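本网站使用 Cookie 以改善您的浏览体验。继续浏览即表示您同意我们的 Cookie 政策。

普拉考(Prarkau)发布抓取规划软件 Palacios 2 正式版
规划、感知、标定三合一 现有用户免费升级

2020年1月,莫恩赛德(Mernside)讯——机器人软件开发商 Prarkau 今天宣布,旗下机械臂控制与规划软件 Palacios 第2版正式发布,即日起开放下载。新版本重写了运动规划核心,感知模块并入主程序,标定流程从头做过。一代用户凭原授权码直接升级,不另收费。

先说大家问得最多的:规划速度。一代规划器遇到容器类任务会慢,手爪要伸进碗、盒子、料筐,边沿一挡,采样就开始绕圈子。老用户都清楚,论坛上抱怨过不止一回。第2版换了思路,先在末端附近做局部搜索,找到可行的接近方向,再往回接整条手臂的轨迹。内部测试集178个桌面任务,全部来自用户提交的真实工位布局,单次规划时间中位数35毫秒。测试集随安装包一起发,谁都可以在自己机器上跑一遍,跑出来不一样的,欢迎来信。

“一代的规划器是我写的,慢也是我的责任。”Prarkau 技术负责人 Sem Leemans 说,“我们去年9月决定推倒重来,当时离原定发布日期已经很近了,团队里有人不高兴。现在看,推迟是对的。用户要的东西其实很朴素:把一块东西从这里拿起来,放到那里去,中间别撞。就这一句话,写了两遍代码。”

感知部分。以前 Palacios 只管动,不管看,用户得自己接视觉程序,坐标系对不上、时间戳对不上,都是常事。第2版内置物体分割与位姿估计,输入彩色图加深度图,输出可以直接喂给规划器,中间不用再写转换脚本。支持同时接入固定相机和腕部相机,两路数据由软件做时间对齐。某一路断了,系统降级运行并在界面上给出提示,不会默默用旧数据继续走。这一条是测试用户强烈要求的,原因大家可以想像。

小件、颜色鲜艳的积木类物体,一直是很多实验室入门用的对象,分割起来不难,难的是放下之后。物体进了深色容器,深度图上经常破洞,程序以为里面是空的,下一次就往同一个位置放。新版加了“容器内状态”模块,把放置前后的观测和手爪开合记录合在一起判断,深度缺失的区域按“未知”处理,不按“空”处理。 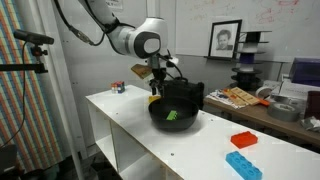

同一个模块也管抓取。手爪贴着容器外沿下探的时候,指尖离边沿往往很近,旧版的做法是统一加一圈安全距离,结果就是不少明明够得着的东西被判为不可达。第2版的安全距离按部位设置,指尖可以收紧,腕部和线缆保持宽裕。线缆这一项单独说一下:用户可以在模型里画出线缆的大致包络,规划时一并避让。包络不需要画得很精细,几个圆柱拼一拼就够用。

标定。旧流程要打印标定板、手动摆姿态、手动拍照、再跑脚本,熟手半个上午,新手一天。新版改为引导式,软件自己选姿态,机械臂自己走,人只需要把标定板固定好、盯着急停按钮。标定完成后给出残差图和一句话结论:可用、建议重做、不可用。之后软件会在日常运行中持续检查,发现相机支架有松动迹象就报警。支架松动是售后记录里排名第一的“软件故障”。

工具链方面的更新,简单列一下,完整清单见发布说明:

任务脚本支持 Python 3,旧的自有脚本语言保留,但不再增加新功能。
轨迹回放器重写,可以拖动时间轴,同时查看关节角度、相机画面和规划器日志。
碰撞模型编辑器支持直接导入点云,货架、桌面、工作台这类静态物体可一键转为简化几何体。
日志文件体积缩小,格式公开。
仿真与实机切换改为单一开关,切到实机时需要二次确认,首次运行自动限速。
中文界面。翻译由合作伙伴 Plillbridge 完成,错漏之处请直接反溃给我们。

关于试用情况。第2版在正式发布之前,交给3家单位做了封闭测试,包括一所高校实验室、一家小型电子装配厂和 Plillbridge 自己的集成团队。装配厂那边的反馈最直接,第一周就退回来一份很长的问题单,多数跟界面有关,按钮位置、报错文字、单位显示,能改的都改了。有一条没改:他们希望去掉实机运行前的二次确认,嫌麻烦。这个我们坚持保留。

高校实验室主要测的是二次开发接口。他们在规划器外面套了自己的任务序列程序,把抓取、放置、检查、重试串成循环,跑过夜。期间暴露出一个内存泄漏,出在腕部相机的缓存上,已经修复。接口文档也按照他们的意见补写了一章,专讲失败之后怎么恢复:抓空了怎么办,夹住了但是夹歪了怎么办,东西掉在容器外面怎么办。这一章目前只有英文版,中文版在译。

Plillbridge 的团队则把重点放在了安装和部署上。安装包现在自带依赖,断网也能装。对硬件的要求没有提高,能跑一代的工控机都能跑第2版,感知模块建议配独立显卡,没有显卡也能运行,帧率会低一些。

已知问题,提前说明。透明物体和镜面物体的位姿估计仍然不可靠,不建议用于生产。柔性物体(袋子、布料、线缆本身)暂不支持抓取规划。双臂协同处于测试状态,默认关闭,需要在配置文件里手动打开。部分旧型号手爪的驱动还没有迁移完,具体型号请先查兼容列表再升级。升级前务必备份配置文件,新版会改写格式,改完之后一代打不开。

授权与价格。Palacios 2 分为标准版和研究版,功能相同,研究版限非商业用途。标准版按工位授权,不按机械臂数量收费,一个工位上装两台手臂也是一份授权。高校和公立研究机构可以凭机构邮箱申请研究版,审核通过后以邮件发送授权码。一代的技术支持会继续提供,只修安全和数据丢失类的问题,不再加功能。

接下来的安排。开发团队正在做的是多物体连续放置的顺序优化,目前的版本一次只看一步,先拿哪个后拿哪个由用户脚本决定。有些任务里顺序不对,后面的东西就放不进去了。这部分功能计划作为小版本更新推出,具体时间另行通知。Leemans 表示:“日期我不报了,上次报过,教训很深。做好了就发。”

莫恩赛德办公室接受预约演示,可以带自己的零件来试,请提前把零件尺寸和重量发给我们,方便准备手爪。不方便到场的,可以预约远程演示,由工程师在线操作并答疑。媒体如需高清图片和软件界面截图,请与新闻联络人联系。

关于 Prarkau
Prarkau 是一家机器人软件公司,总部位于莫恩赛德,开发机械臂运动规划、视觉感知与标定工具。主要产品为 Palacios 系列软件,用户包括科研院所、系统集成商和中小型制造企业。公司不生产机械臂,也不销售机械臂,软件支持多个厂家的硬件,兼容列表在官网持续更新。

关于 Plillbridge
Plillbridge 是 Prarkau 的集成与本地化合作伙伴,负责 Palacios 软件的中文资料、安装培训以及现场调试服务。

新闻联络
Prarkau 新闻办公室,莫恩赛德
采访 Sem Leemans 请注明媒体名称、采访提纲和截稿时间,我们会尽快回覆。

(完)

联系我们 | 版权所有 © Prarkau 保留所有权利 | 返回顶部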